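Chapter 2
Servicing Satellites in Orbit

Learning goals

After studying this chapter, you should be able to explain why most satellites are retired with working parts still on board, describe the main stages of a servicing mission, and compare the costs of repair and replacement.

2.1 Why satellites wear out

A satellite is usually retired when it runs low on propellant. Small thrusters hold it in its assigned orbit and point its antennas toward the ground. Once the tanks are nearly empty, the operator must use what remains to move the satellite out of the way. Its radios, computers and solar panels may have years of useful life left.

Consider the Ostier relay satellite, which will serve as the case study for this chapter. It had a mass of 2,428 kilograms at launch and was designed to operate for 18 years. A faulty valve wasted propellant early in the mission, and its owners had to choose between an early retirement and a service call. 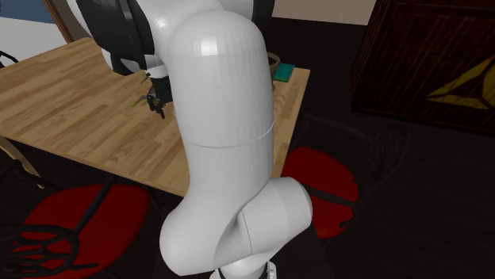 Figure 2.1 A white robot arm at a wooden table, computer rendering.

2.2 Meeting and docking

A servicing vehicle must first match the orbit of its client. This stage is called rendezvous, and it is carried out slowly. The Bonau servicing vehicle took 24 days to reach Ostier, pausing at set distances so that controllers could check its speed and position before giving permission to continue.

Docking is harder when the client was never built to be visited. Older satellites have no docking port, and the servicing vehicle must hold on to a strong part of the structure, such as the ring that once joined the satellite to its rocket. A client that is tumbling presents a further problem - its motion must be measured and matched before contact is made.

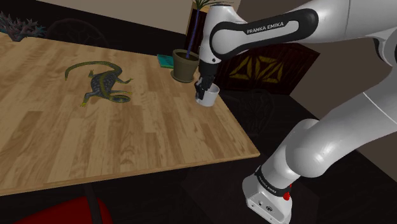
Figure 2.2 Robot arm handling a small white cup, computer rendering.

2.3 Who pays, and who is responsible

In his review of the Ostier mission, the economist Erick Muli compared the price of the service with the income from added years of operation. He found that the result depended heavily on insurance. If two spacecraft are damaged during docking, the contract must state which party bears the loss. Section 2.4 examines the agreement signed by the two operators, Kang and Iken, and the terms they set for ending the mission early.

Key terms: propellant, rendezvous, client, servicing vehicle, liability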